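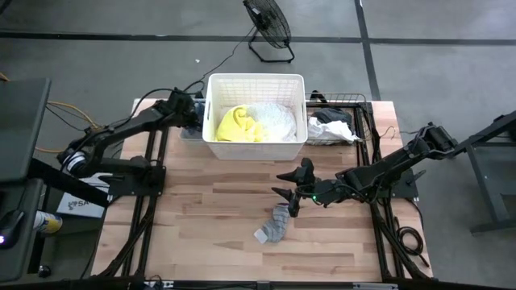 Page last changed: December

Home Papers Methods Data People

Reading time: 2 minutes

4. What people meant by "doing the washing"

I went into this part of the study thinking I knew what a load of washing was. I didn't. Our diary asked people at 410 addresses in Pisent and Katiyar to write down each time they "did the washing", and we got 1511 entries back. Kuldeep Tomar and I read the first 100 together over a very long Wednesday, and we disagreed on far more of them than I'd like to admit (he's a lumper, I'm a splitter).

The trouble was mostly with the ends of the job. Loading the machine is easy to code. But is sorting part of the washing? Is carrying a basket upstairs and leaving it on the landing until the weekend? One man in Katiyar wrote "washing, finished" and then, two days later, "washing, same lot, finished again". I have a lot of sympathy for him.

In the end we gave sorting and pairing a code of their own, which we called loose work. It covers anything done to clothes away from the machine, the line or the iron — odd socks were the classic case, and people had plenty to say about them. A single sock could turn up in the same diary week after week, moved from basket to table to drawer and back. Figure 2 is a reminder of how small the item at the bottom of all this can be.

Figure 2. Grey sock on a tabletop, a white card partly under it, with a storage basket behind.
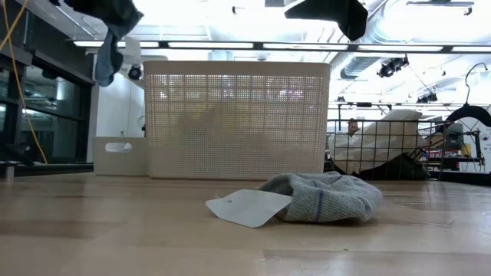
Loose work also changed how we read the Bruvora diaries, which we'd used for our pilot. I had put those down as light washers, going by the number of loads. Once we went back and coded the bits in between, they looked a good deal busier, and much of it was happening in front of the telly where people didn't think it counted. We haven't merged the pilot with the main set, as the wording of the question was different and I'd be guessing at what some of them left out.

Kuldeep still thinks ironing should go under loose work too. I've left it out here, but the codes for both versions are in the Fundex folder if you want to try it his way.

Contact | Copyright | Back to top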